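The Red Ones

Banafsheh Tabrizi had loved bins since she was small, and the one at Fekham was the best she had ever met. It was deep and grey, with tall sloping walls that sent everything sliding towards the middle, and when she leaned over the side on her first morning in November and said her own name into it, it said most of it back.

"You'll get used to it," said Larent, who had brought her down from the office with a lanyard and a cup of tea.

She hoped not! She had spent 19 years in a carpet showroom in Nusness, where everything was soft and no sound went anywhere, and now there was this marvellous clang every time a load went in. By the second week she could tell from the stairs what was being tipped. Brackets came down like hail. The short pins hissed. But the red bars rang, each a bit different from the last, and she would stop with her hand on the rail and listen until they had finished.

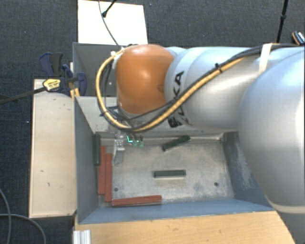
The grey bin at Fekham, with the red bars in it.

She liked the floor of it too. The metal was worn, and the wear had a pattern if you gave it time, a sort of map, with a long coast and what she decided was an estuary. She told her sister all this on the phone and her sister said, "It's a bin, Banu," and then, after a moment, "What colour red?"

What colour red! Banafsheh went back the next morning at twenty to seven to find out properly. Pillar box was wrong. Tomato was nearer, but tomatoes have some yellow in them. She stood there in her coat trying cherries, brake lights, the good cushions from the showroom window, the inside of her grandmother's sewing box in the house with the blue door.

That was it. The sewing box. She could smell the lid.

"Delivery for Mitsotakis-Vlachou wants signing," Larent called from the far door. "There's around 3,000 of the little brackets."

"Coming," she said, and stayed where she was. Her grandmother had kept 40 needles in a strip of that red felt and had let her push them in and out on rainy afternoons, all in a row, so long as she put every one back.

She got out her phone and rang her sister, who picked up sounding half asleep.

"Do you still have Grandma's box?" said Banafsheh.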